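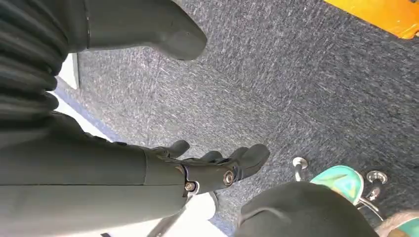 Interiors / Flooring / Carpet

Re: [fitout-list] Speckled gray in the Prerkau rooms
From: Ekene Nwankwo
Date: 18/12/2018

Esteban wrote:
> Is the gray speckled carpet going to stay in the upper rooms, or is it
> being replaced along with the corridor? I need to know before I price
> the door strips. Also, the cleaning sheet says wet extraction and the
> Plekitz sheet says dry compound only. Which one applies?

It stays. The corridor order is separate (line 84 in the schedule) and covers the corridor up to the threshold plates and no further. Please price the strips for a carpet-to-carpet joint with the existing pile height on the room side.

On cleaning: the Plekitz sheet applies. The wet extraction sheet was written for the old Ditodow flooring and should have been pulled in February. I have asked for it to be removed from the shared folder. Until then, ignore anything with Ditodow in the header.

Settings for the upper rooms:

Vacuum before compound, two passes at right angles.
Leave compound down for the time on the label, then brush and vacuum again.
Spot treatment by blotting only. Do not scrub, the surface fibers fuzz and the patch shows up lighter than the field.

The speckle hides lint and dry soil well. It does not hide pile distortion — furniture feet and caster tracks still read clearly under side light, so check for those with the blinds open and the ceiling lights off. I would not judge color match from a photo either. Gray shifts too much with the lamps. If you need a reference, take an offcut from box 892 in the store and return it when the strips are ordered.

One open item. Room 4 has a seam that was reglued, and I have no record of the adhesive. If anyone on the list has the job sheet, send it to me directly. Room 5 is a single width and has no seam.

Strip samples can go to the usual address. Bronze and plain aluminum finishes both, please.

Ekene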